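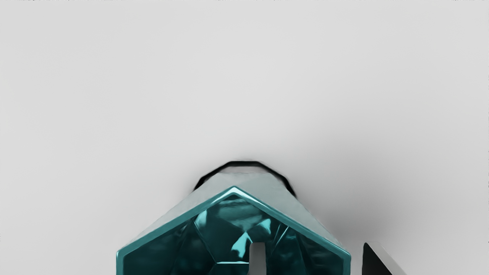
Mutua Makokha objected that people do not forget where they saved a file so much as they never knew, and that asking them to recall it afterwards measures the wrong thing. We took the objection seriously and changed the second part of the study to deal with it.

Print this page | E-mail this article

4. Folder names and retrieval in shared storage

4.1 Setting

The study was run at Toltbridge, where office staff had moved from desktop folders to a shared drive called Ullemura. Before the move each person kept files on their own computer and sent copies by e-mail. Afterwards everyone saved to the same place, and a file could be reached either by opening folders or by typing part of its name in the search box.

We took part of the drive, holding 2502 files, and left the rest alone. The 34 participants all used this part in their ordinary work. None had been given rules on naming, although a one-page note from the supplier, Callow, had gone out in August. Few could say what was in it.

4.2 Method

Each participant was asked to find 40 files. Half the requests gave the file name as saved. The other half described the contents in a short phrase, such as "the form for claiming travel". In the first part of the study participants told us where they expected the file to be before they touched the keyboard. In the second part we dropped that step and recorded only what they did, following the objection given at the head of this section.

A search ended when the participant opened the right file or said they would give up and ask a colleague. Opening a wrong file did not end it. We noted whether the participant began with the folders or with the search box, and whether they changed from one to the other.
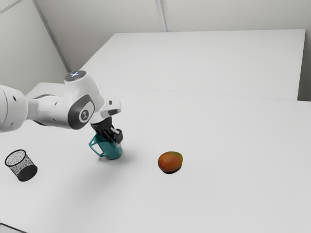
Figure 3. Robotic arm holding a teal mug in a two-finger gripper (computer rendering).

4.3 Results

Participants began with the folders more often than with the search box, even when they had been given the exact name. Several said they used search only when they were stuck. When the request described the contents, those who started with search tended to type words from our phrase and not words likely to be in the file name. This worked where the file had been saved under a full title and failed where it had been saved under initials or a date.

Folder depth mattered less than we had expected. Files four levels down were found without much trouble if each folder name was an ordinary word. The folders that caused most wrong turns were "Misc", "New" and "Old new", all near the top of the drive.

Dropping the question about expected location made little difference to where people began, but they changed method sooner. We take this as partial support for Makokha's point: having named a place aloud, participants seemed unwilling to leave it.

4.4 Limits

All participants knew the drive already, and some had saved the files they were asked to find. We did not separate these cases. The search box on Ullemura also looks at file names only, so the results should not be carried over to systems such as Simiyu that search the text inside the file. A repeat with new starters is planned.

This site uses cookies to remember your settings. By continuing to use the site you agree to this. Accept | Change settings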